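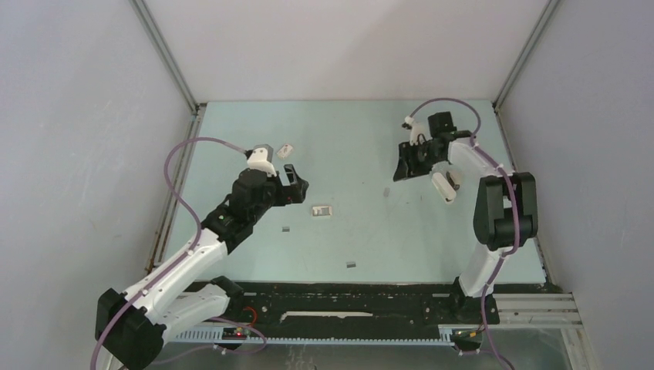 Figure 5. Work table with side rails.

Section 5. Submitting a Campaign Security Cost Claim

Use this section when the city has provided police or traffic services for a political event and intends to bill the organizer.

1. Sign in to Cirkeck and select New Claim.
2. Enter the event permit number and the name of the organizing campaign or party.
3. Enter staff hours by department. Overtime goes on Form 83.
4. Attach the signed service agreement. Files may not exceed 600 KB each.
5. Select Submit and record the claim number.

Note: Claims for events held in the Votau district are filed under account code 454. All other districts use the general code.

Caution: A submitted claim cannot be edited. To correct an error, withdraw the claim and file again before the billing period closes.

If the organizer disputes the bill, forward the notice to the Sawatzky Street office. Do not reply to the campaign directly.

Revised 06/03/2020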